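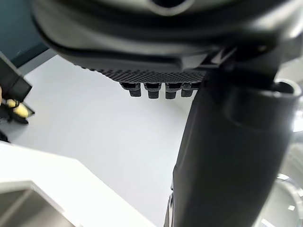 技術情報の持ち出しを防ぐための点検表を、Grilelbyの受け入れ担当の皆さんと共有いたします。外国の団体を工場や研究室に迎えるとき、または社員が外国へ出張するときに使うものです。新聞では領事館の閉鎖や大きなスパイ事件が話題になりますが、私たちの仕事で心配するべきことは、もっと小さいところにあります。例えば、細かい菱形の模様がある黒い面と、その下に並んだ小さな黒い突起。図面がなくても、詳しい人は形と並び方からいろいろなことを読みます。ですから、紙とデータだけを点検して終わりにしないでください。日本語は私の母語ではありませんので、分かりにくい表現がありましたら、どうぞ直してください。

作成:Nicanor Villaseñor
対象:Bermúdez棟(受付、見学路、会議室、共有サーバー)
点検した時間:午前9時から

判定の書き方
良=そのままでよい 注=次の見学までに直す 否=直すまで見学を受けない

A 訪問の前

A-1 訪問者全員の氏名と所属を、事前に書面で受け取ったか
判定:良
コメント:Jeltdenの見学団については、名簿が期限の前に届きました。ただし所属の欄に「顧問」とだけ書いた方がいましたので、どの組織の顧問であるか、問い合わせをしました。回答は名簿に書き加えてあります。

A-2 見せる技術が輸出管理の対象になるかどうかを確認したか
判定:注
コメント:装置については確認の記録があります。口頭の説明については記録がありません。物を渡さなくても、説明が技術の提供と見なされる場合があります。説明の原稿を法務に送ってください。

A-3 秘密保持の書面に署名をもらったか
判定:良
コメント:英語版と日本語版の条文の番号が一つずれています。内容は同じですが、次の版で揃えたほうがよいと思います。

A-4 通訳の方も名簿に入っているか
判定:否
コメント:入っていません。通訳の方は全部の話を聞きますから、訪問者と同じ扱いにしてください。

B 見学の当日

B-1 見学路から外れる扉は閉まっているか
判定:注
コメント:東側の扉は鍵がかかりますが、荷物の運搬のときに開けたままにする習慣があるようです。扉に紙を貼りました。紙だけでは弱いと思いますので、案内係が先に歩いて確かめることを提案します。

B-2 携帯電話とカメラの扱いを、入口で説明しているか
判定:注
コメント:掲示はありますが、文字が小さく、日本語のみです。

B-3 案内係は、答えてよい範囲を知っているか
判定:良
コメント:二人に聞きました。二人とも、材料の配合と取引先の名前は答えないと正しく言いました。答えられないときに「知りません」と言うか「お答えできません」と言うかが違いました。後者に統一をお願いします。

B-4 ホワイトボードと机の上の書類は片付いているか
判定:否
コメント:会議室のボードに、前の会議の数値が薄く残っていました。消したつもりでも、斜めから見ると読めます。

B-5 貸し出した入館証は全部戻ったか
判定:注
コメント:登録は174枚、そのうち5枚の所在が分かりません。5枚とも無効にする手続きを、点検の日に頼みました。

C データとアカウント

C-1 共有サーバーの閲覧権限は、今の担当者に合っているか
判定:否
コメント:Fadmontの中の図面フォルダーには2,482件のファイルがあり、退職した人のアカウントからまだ開ける状態でした。アクセスの履歴を保存してから、権限を止めてください。順番を逆にしないように注意をお願いします。

C-2 大量のダウンロードがあったとき、知らせが来るか
判定:注
コメント:設定では一日に最大2,000件まで、知らせなしで取り出すことができます。この数は多すぎます。部署ごとに必要な数を聞いて、下げる案を作っています。

C-3 出張に持って行くパソコンは、出張専用のものか
判定:良
コメント:貸出簿と機械の番号が一致しました。帰国後の初期化の欄に空白が一つありましたので、本人に確認中です。

C-4 もらったUSBメモリーを社内の機械に差さない決まりを、全員が知っているか
判定:注
コメント:決まりはあります。しかし新しく入った人への説明資料に、その頁が抜けていました。

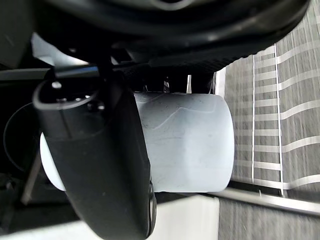 Montserrat Ochoaからは、点検表が訪問者ばかりを見ていて、共同研究の相手に送る試作品の手続きが一つもない、という指摘がありました。送り状の品名が詳しすぎると、それだけで用途が分かってしまう、ともおっしゃっています。その通りだと思いましたので、次の項目を加えます。

D 試作品の発送(追加)

D-1 送り先と最終の使用者は同じか
判定:未点検

D-2 品名の書き方は、税関に必要な正確さを守り、かつ社内の開発名を含まないか
判定:未点検
コメント:品名を曖昧にして申告することは認められません。消すのは開発名だけです。

D-3 返却の期限と、返却されないときの連絡先を決めたか
判定:未点検

国籍についても一言書きます。この点検表には国籍で判定を変える項目を入れていません。法律の手続きで国や居住の確認が必要なときは、法務が行います。案内係が名前や顔つきで判断して、ある人だけに厳しくすることはしないでください。私自身も、外国人として見学の入口で長く待たされた経験があります。

「否」の項目は、直した人が名前と直した内容を書いて、私に返してください。Dの点検は10月に行います。

サイト内検索 キーワードを入力 検索

コメント(4)

受付より
B-2の掲示、英語と中国語の文案を作りました。A3で印刷してもよろしいですか。

Nicanor Villaseñor
ありがとうございます。A3でお願いします。文案は印刷の前に一度見せてください。

設計二課
C-2の件ですが、月末の図面の一括出力のときは件数がかなり増えます。上限を下げる場合、その日だけ申請で広げられると助かります。

とおりすがり
うちの会社でもA-4は完全に抜けていました。通訳さんは派遣会社経由なので、書面をどちらと交わすべきか迷っています。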